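Section 4: Mounting the Hetness Roller Blind

Read this section through before you start. One person can do the work, but hanging the blind in step 7 is easier with two. Keep the small parts away from children until the job is finished.

What you need

A tape measure, a pencil, a level, a stepladder, a drill with a small wood bit, and a screwdriver. A cordless screwdriver will do for the bracket screws if you set it to low torque. The screws, brackets and chain guide are in the bag taped inside the carton.

1. Check the blind against the label on the carton. The widest model in this range is 200 cm. If the size is wrong, do not unroll the fabric. Blinds that have been unrolled can't be exchanged.

2. Clear the windowsill and move furniture back so the ladder stands flat on the floor.

3. Decide between an inside mount (within the window recess) and an outside mount (on the wall or frame above it). An inside mount needs a recess at least 8 cm deep.
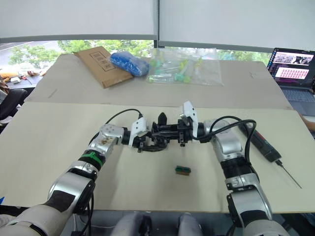 Measure the width of the recess at the top, middle and bottom. Old window frames are seldom square, so go by the smallest of the three. For an outside mount, let the fabric overlap the glass on both sides.

4. Hold each bracket in place and mark the screw holes. The bracket with the round socket goes on the chain side. Lay the level across both marks and correct them now if they are off.

Note: For brick or concrete, use wall plugs. They are not included. For drywall, screw into a stud or use hollow-wall anchors rated for the weight printed on the carton.

5. Drill the pilot holes. Check for wiring first, especially above a window with a light switch or outlet nearby.

Caution: Wear eye protection when drilling overhead.

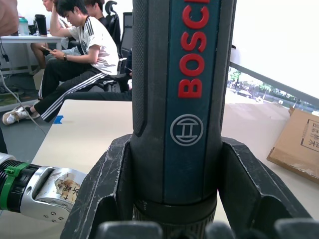

6. Fasten the brackets with the screws supplied. Stop when the bracket no longer moves. Driving the screws further can bend the bracket, and the roller will then bind or squeak.

7. Push the chain end of the roller into the round socket. Press in the spring pin at the other end, lift the roller level and let the pin snap into its bracket. Pull down lightly on the roller to make sure it is seated.

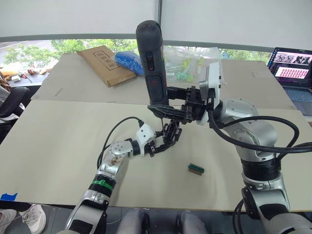

8. Fix the chain guide to the wall or frame so that the chain is held taut.

Warning: A loose chain is a strangulation hazard to young children. Do not use the blind until the chain guide is in place.

9. Lower the blind all the way and raise it again. If the fabric drifts to one side, lower it fully and stick a short strip of masking tape to the bare tube on the opposite side from the drift.

Replacement brackets and pins are sold as kit 462.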